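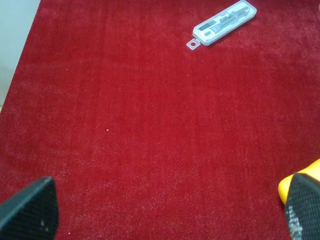
Un cliente nos escribió que un estuche pequeño se juzga a los seis meses, cuando ya se ha abierto en el suelo, en el maletero y encima de un radiador, y que en la ferretería todos cierran bien. En Indlow trabajamos con ese criterio. Distribuimos juegos de herramienta de mano de formato pequeño para uso doméstico y mantenimiento ligero, y diseñamos el envase en el que se venden y se guardan.

Quiénes somos

Indlow empezó hace 19 años como almacén de recambios para talleres de reparación de electrodomésticos. La venta de puntas, llaves acodadas y vasos sueltos generaba muchas devoluciones por piezas perdidas o mezcladas, y de ahí salió la primera serie de juegos cerrados, con un alojamiento por pieza. Hoy el recambio para taller es una parte menor de la actividad. El catálogo activo tiene 583 referencias entre juegos completos, piezas de reposición y estuches vacíos.

La sede está en el polígono de Kurico: una nave de 1121 m² para recepción, montaje y expedición, y un altillo de 358 m² donde están las oficinas, el banco de ensayos y la sala de muestras. No hay venta al público en la nave.

Qué hacemos

La serie propia se llama Tideck. Agrupa los juegos en estuche transparente con colgador para gancho de expositor. Parte de las piezas se fabrica con nuestros planos y el resto se compra ya terminado a proveedores estables. Los moldes de inyección de los estuches medianos y grandes los mantiene Stamatopoulos, que también hace las series cortas de bandejas interiores.

Cada juego Tideck se define en una ficha con estos datos:

- Relación de piezas, con medida y perfil.
- Posición de cada pieza en la bandeja.
- Fuerza de extracción mínima y máxima por alojamiento.
- Tipo de cierre y ciclos de apertura ensayados.
- Referencias de reposición, pieza a pieza.

La ficha se entrega a quien la solicite, sea distribuidor o usuario final.

Criterios de diseño

Transparencia. El contenido debe poder comprobarse sin abrir. Admitimos plástico ligeramente mate en el canto y en la zona del colgador; en la cara superior, no.

Retención. Con el estuche cerrado, ninguna pieza debe salir de su alojamiento en una caída desde la altura de una mesa. Con el estuche abierto y apoyado en horizontal, la pieza debe poder sacarse con dos dedos. Las dos exigencias se estorban, y la mayor parte de los cambios de molde viene de ahí.

Apoyo. Mucha gente monta muebles o aprieta una bisagra con el juego al lado, en el suelo: parqué, baldosa, moqueta. Sobre moqueta de pelo corto una base estrecha cabecea al presionar la tapa, de modo que desde la segunda generación la base es plana en toda su longitud.

Colgador. Lleva taladro redondo centrado. En los modelos largos se sitúa en un extremo. Puede cortarse con tijera fuerte sin afectar al cierre, aunque recomendamos conservarlo si el juego va a guardarse en un panel.

Control y reposición

De cada lote se separan unidades para ensayo de cierre, caída y estabilidad térmica. Los lotes que no cumplen se desmontan: las piezas metálicas se recuperan y el plástico vuelve a triturado. El índice de lotes desmontados bajó cuando trasladamos la inspección de bandejas a la recepción (antes se hacía después del montaje, con el trabajo ya perdido).

Toda pieza de un juego en catálogo se vende por separado. Las de juegos descatalogados se mantienen hasta agotar existencias y el saldo puede consultarse por correo. El estuche también es recambio: se pide por el número grabado en la base, sin el código de lote. En los modelos anteriores al cambio de bisagra el número figura en la cara interior de la tapa.

Atención

Pedidos y consultas técnicas: de 8:00 a 14:30, por teléfono o mediante el formulario. En agosto se atienden solo pedidos de reposición. Para altas de distribuidor es necesario indicar número de puntos de venta y tipo de expositor (gancho simple, gancho doble o balda), porque el embalaje exterior cambia en cada caso.

Utilizamos cookies propias y de terceros para fines técnicos y de medición. Si continúa navegando, consideramos que acepta su uso. Aceptar | Configurar | Más información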